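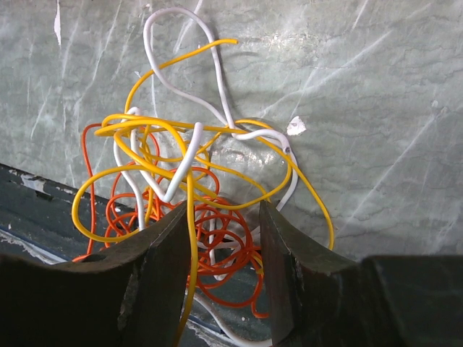
A rule for tangled things

In my second year of work with sorting robots I learned that the most dangerous word in a work instruction is "clear". The robot should clear the table. The operator should clear the fault. The shift leader should confirm that the area is clear. Each person who reads this word has a different idea of it, and the machine has no idea at all.

I want to write about cables, which most safety documents forget. Our guides are full of boxes, bottles and trays. These objects keep their shape when you lift them. You know where they end. A heap of cables is another matter. You close the gripper on one strand and you can't be sure what else will come with it. A loop may pass under another loop, or hang over the edge of the work surface and catch on whatever is there. A robot that is very safe with boxes can become a strange animal when it pulls on a loop.

At Trerkida, where I worked until May, we received old cables from offices and workshops for separation and recycling. The written procedure had 87 pages. On cables it had one sentence, which said that flexible items should be handled "with appropriate care". I have read this sentence many times and I still can't tell you what a person must do on Wednesday morning when the arm is pulling and the heap is not coming apart.

My opinion is that we need a pulling limit, written as a number, for every station where a robot touches cable. I do not mean the limit which the arm can reach. The maker of the arm gives that one and it is usually much too high for this purpose. I mean the force at which the station must stop and open the fingers. The people who run the station should choose it by test, write it on the station card, and sign it again when the fingers are changed. Worn fingers do not hold like new ones. A limit tested with one pair tells you little about the next pair.

My former colleague Kibet Mrema disagrees with me about this. He says that a number gives false comfort, and that operators will stop watching because the number watches for them. I take this seriously. At the Prusberg site they had a good limit and a bad habit: after each stop someone pressed restart without looking. In one month they recorded 355 stops, and almost all of them were restarted in less than a minute. So a limit alone is not enough. It needs a second rule, that after two stops on the same heap the robot is finished with it and a human takes over, with the arm locked.

Some managers will say this is slow. Yes, it is slow. Halima Massawe, who wrote the station cards at Tanui, told me that her managers complained for the first weeks and then complained about other things. Her cards are short. They say which end to look for first, when to cut, and who is permitted to cut. They also say that a cut end must be treated as sharp until someone has checked it, and that small scraps of tape or paper are removed before the next heap is put down. I would be happy to see her cards copied everywhere.

There is also the question of what we call success. The Cirkex checklist, which many small firms use as a starting point, counts an item as done when it leaves the table. For cable this is a poor definition. A robot can lift the whole knot, drop it in the wrong bin, and receive a good score. I would count a cable only when it is separate from the others and lying in its own place. The scores will go down when you do this. Please let them go down, and do not punish the team for it.

I am not against automation of this work. Untangling cables by hand for eight hours is bad for the fingers and for the mood, and I would not wish it on anyone. But a standard should be written by people who have stood next to the heap, and it should be open on the table when the work is being done. The one at Trerkida was in a locked office.

Contact the editors | Copyright by the author, all rights reserved | Back to top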